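Talk notes – "It didn't pop, and that was the problem"
Ballstead meetup, 10/16/26
Speaker: Ifeoma Adeleke

Right, get the hello out of the way quickly. Thank Jummai for the invite, check the people at the back can hear me, then straight in.

So I work on the skincare demo at Hosoria. Two arms, two hands, and a balloon for a head. We lay a sheet mask over the balloon and the robot smooths it down at the sides. It looks daft and people love it (pause, let them laugh if they're going to). We picked a balloon on purpose. It's light, it's cheap, and we all thought it was a brilliant safety check, because if the robot pushes too hard you get a bang and everybody knows about it.

Hold on to that thought because I believed it for months.

What went wrong. It was January, we were getting ready for a visit from Onsri, and we'd done 133 runs without a single bang. I was so pleased with myself! Otakar was sitting at the desk going through the logs and he said, very quietly, "Why is the left hand always at zero?" And I said something like, well, it's very gentle. It was not very gentle. The force reading from the left index finger had frozen, and it had been frozen for the last 16 runs. The hand was pressing with no idea how hard it was pressing. 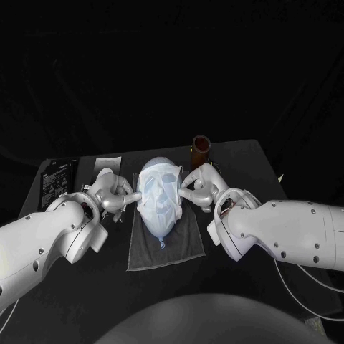 And the balloon had just put up with it. If you take one thing home, a balloon is really very hard to pop with a smooth round fingertip. Try it tonight. You can squash it a long way, it bulges out somewhere else and gives you no complaint at all. A person's temple does not bulge out somewhere else. (Slow down here, I always rush this bit.)

Why it froze. A connector in the wrist had worked a little loose. When the signal dropped out, our software kept hold of the last good number it had been given, and the last good number came from before the finger touched anything. So zero, for ever. I wrote that bit of code. I remember writing it, too – I put it in to get rid of a flicker on the screen that was annoying me. Own up to this cheerfully, it helps the questions later.

Why we didn't spot it. The right hand was fine, so the demo looked fine. The mask went on smoothly. We were watching the mask!

What we changed. First, a reading that doesn't wobble is now treated as a fault. Real sensors always wobble a tiny bit, even when they're touching nothing, so if the number sits perfectly still both arms back away and stop. Second, before every run each fingertip presses a little spring pad, and if the two hands disagree we don't start. Asabe built the pad over a lunch break and it has caught 2 more bad connectors since.

Mention that the arms back off slowly. Our first version snapped back and threw the mask across the room, ask me about it afterwards.

What we haven't fixed. The wiring still moves every time the wrist turns, and I'd like a better connector. Oluwaseun at Ekotbridge has promised me four to try. We also need a better head than a balloon, something that can tell us how hard it's being pressed, and I'm open to offers. No real faces until that's done, and yes, people do ask.

Questions. If it goes quiet, ask who else has code that holds on to the last good value. Wait for the hands.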